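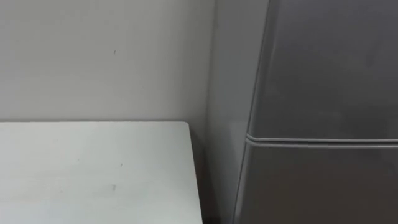 Voltby table, white, after two years in a small kitchen

Verdict: a sound work surface at a fair price, let down by slow assembly and a finish that shows small marks. Suitable for food preparation and light desk use. Less suitable for anyone who wants a white top to stay perfectly white.

The Voltby is the plainest table in the Cenholm range. It is sold in one size and two colours, white and grey. I bought the white one to stand against the back wall of the kitchen, in the corner next to the fridge, where a deeper table would have got in the way of the door.

Assembly

The table comes in one flat box. The top is wrapped separately from the legs, and the fixings are in a single bag with no labels. There are 14 bolts in two lengths, and the drawing does not make clear which length goes where. The shorter ones are for the leg plates. If a long bolt is used there by mistake it will bottom out before the plate is tight, and the leg will feel loose.

The supplied hex key is too short to give much turning force. I used my own for the final tightening. Do this with the table upright and standing on a flat floor, going from corner to corner a little at a time. I tightened mine upside down at first and had to slacken everything off again to get rid of a rock in one leg.

The feet adjust by 9 mm. This was enough for my floor, which falls slightly towards the outside wall.

Surface

The top is smooth and pale, with a slightly cool tone in shade. Against a light grey wall it looks neutral. Under a warm bulb in the evening it looks creamier, and anyone matching it to white cupboards should check it at both times of day.

Small marks are the main weakness. After two years there is a dark speck near the middle that does not come off, and a faint greyish smudge close by. There are other very light smudges and scratches, which are hard to find unless the light is low. None of this affects use, but a patterned or darker top would hide it.

For cleaning, a damp cloth and washing-up liquid deals with flour, oil and tea. Turmeric left overnight needed bicarbonate of soda paste and a second go the next morning. I have not used scouring powder and the leaflet warns against it. Hot pans go on a mat.

Edges and corners

The corners are rounded. This matters more than I expected in a narrow room, where a hip meets the table several times a day. It does mean that the top does not fill a square wall corner, and crumbs collect in the gap. The back edge is straight and sits well along a flat wall. Mine has a narrow shadow line behind it and I have not sealed it, so that the table can be pulled out for sweeping.

I would suggest fixing a strip of felt to the back edge if the wall is painted in matt emulsion. Matt paint picks up scuffs easily and is difficult to touch up without leaving a patch.

Stability

Good for kneading, fair for anything with a motor. A stand mixer on a low speed is steady. At full speed there is some sideways movement, which stops if the table is pushed up to the wall. I retightened the leg bolts once, in February, and they have held.

Alternatives

The Ikurberg is deeper and has a drawer, but the drawer rail sits low and catches the knees of anyone using it as a desk. It also has square corners. The Somboon folds, takes up less room when not in use, and is noticeably less steady for chopping. I would choose it only for a room that has to do two jobs.

Spare feet and bolts for the Voltby can be ordered from Cenholm. The top is not sold on its own, so a badly damaged one means buying the whole table again.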